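3.2 Salad Spinners: Water Removal and Ease of Use

Two hand-driven salad spinners, the Alter and the Dirkon, were compared under household conditions. Each trial used 200 g of washed romaine, torn by hand and drained in a colander before loading. The lid was closed and the handle turned at a steady pace until 100 turns had been completed. Leaves were weighed before washing and again after spinning, and the difference was recorded as retained water. In all, 228 trials were carried out in the test kitchen at Rusatura.

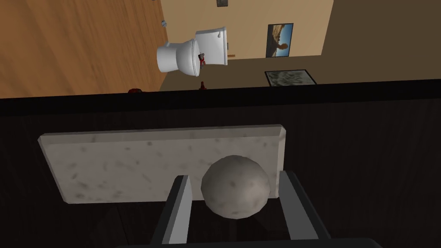
Malathi Rajan
Research Associate, Kitchen Equipment Studies

Figure 3. Simulated view of a grey sphere between two gripper fingers, with a light grey marble slab.

Retained water was lower with the Alter in most trials. The gap narrowed when the basket was filled loosely, and it was widest when leaves were pressed down to fit. Participants rated the pull-cord handle of the Dirkon as easier to start but harder to keep at an even speed. Several reported that its bowl moved on a smooth counter unless held with the free hand.

Cleaning time did not differ between the two models. Bruising of the leaves was scored separately, following Ots, and is reported in Section 3.3 together with the results for the press chopper.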